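Robot Learning Laboratory, Milstead
Handout 6: Collecting demonstrations for the two-arm bench

Scope

These notes cover the recording of demonstrations by teleoperation. Training is dealt with in Handout 7. Read section 3 before your first bench session; the rest can be read afterwards.

1. What counts as an example

An example, for this course, is one episode: a continuous recording from the moment the operator presses start to the moment the operator presses stop. It holds the joint positions of both arms, the commanded positions, the opening of each gripper, and the video from the fixed camera. All streams are resampled to the same clock by the logger (Evov, version 2). Do not resample them again.

The learner is trained to predict the next commands from the present video and joint positions. It has no access to what the operator intended. If two episodes look alike and the operator did different things in them, the learner will be pulled towards an average of the two, and the average of two good motions is often a bad one. Passing to the left of an object and passing to the right of it are both acceptable. The mean of the two goes through the object.

It follows that an operator should settle on a way of doing each task and keep to it, while the starting conditions are varied on purpose. Students tend to do the reverse.

2. Variation

Vary the following between episodes:

Position of each object on the tabletop. Use the printed position list for the session. Positions chosen by hand cluster near the middle.
Orientation of soft objects. Lay them on their side, upright, and with straps both tucked and trailing. A strap changes where a finger can close.
Starting pose of each arm, within the limits in the session sheet.
Quantity of liquid, for the pouring and spilling tasks.

Keep the following fixed within a session: camera position, exposure, ceiling lights, table height. If any of these is disturbed, close the session and open a new one. A session with a moved camera in the middle of it has to be split by hand, and this takes longer than recording it did.

Shadows cast by the arms are part of the data and are left alone. Do not add lamps to remove them.

3. Procedure at the bench

3.1 Check that the session sheet matches the task name in the logger. The task name is a string and a misspelt one creates a new task.

3.2 Bring both arms to the start pose. Open both grippers fully and confirm that the logged opening agrees. If it does not, rerun the gripper zero and write this in the sheet.

3.3 Place the objects. Step back from the table. Hands, sleeves and cloths must be out of the camera's view before start is pressed.

3.4 Record. Maximum length is 600 frames; the logger stops by itself at that point and marks the episode as overlong. An overlong episode is kept but is not counted.

3.5 Label the episode at once as success, failure or void. Void means that something outside the task interfered: a dropped connection, a person walking past, a controller fault. A clumsy operator is no ground for void.

3.6 Wipe the table if liquid was used, and change paper cups between blocks. A block is 12 episodes. Paper softens with use and the force needed to hold it changes, so a block recorded with one tired cup will not match the next.

4. Tasks with liquid

Liquid is harder to learn from than solid objects for three reasons. Its shape is not measured by any sensor on the arm. It continues to move after the arm has stopped. And it leaves a state on the table which cannot be put back exactly as it was, so no two episodes start from the same place unless the surface has been cleaned.

For these reasons the following rules apply:

Use coloured liquid. Clear water on a white table is close to invisible to the camera.
Tilt slowly. The commanded wrist speed limit is lower for these tasks and should not be overridden.
Do not stop recording when the cup leaves the pouring angle. Hold still for a few moments so that late drips are captured.
Keep the second arm in a definite pose even if it has no part in the pour. An idle arm that drifts is still being recorded, and the learner will copy the drift.

In the Hendricks set, recorded in June, the last of these was the commonest fault.

5. Failures and recoveries

Failures are kept. A failure followed by a correction within the same episode is labelled success, with the note "recovery". These are among the most useful episodes we have, because a policy trained only on clean runs has never seen the states it reaches after a small error. Its errors then grow.

Do not stage recoveries by deliberately missing a grasp. Staged misses look different from real ones — the arm slows beforehand — and the learner will pick up the slowing. If more recoveries are wanted, start the episode from a disturbed state instead.

6. Counting and handing in

The two-arm set held 372 episodes at the last merge. Void episodes are not included in that figure. Before handing in, run the Torneo checker on the session folder. It looks for missing streams, clock gaps and gripper values out of range. It does not look at the video. You are expected to watch every episode once at double speed and correct the labels where needed.

Hand in the folder, the session sheet and a paragraph on anything unusual.

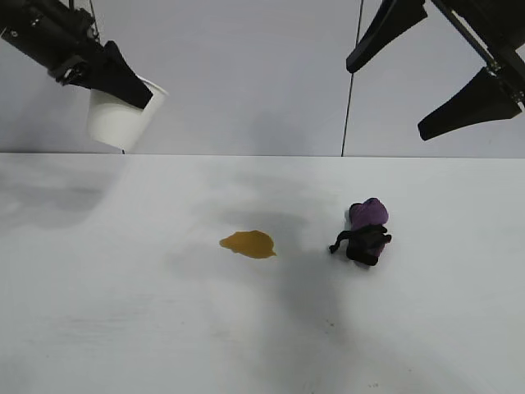 Emmanuel Rweyemamu: Section 3.5 needs a line on partial success. In my pouring block I had episodes where the pour met the target but the cup slipped in the grip afterwards, during the hold. I labelled them success with a note, and my bench partner labelled the same kind as failure. The checker passed both folders. Could the session sheet state where the task ends, before the hold or after it? I can relabel mine either way before the next merge.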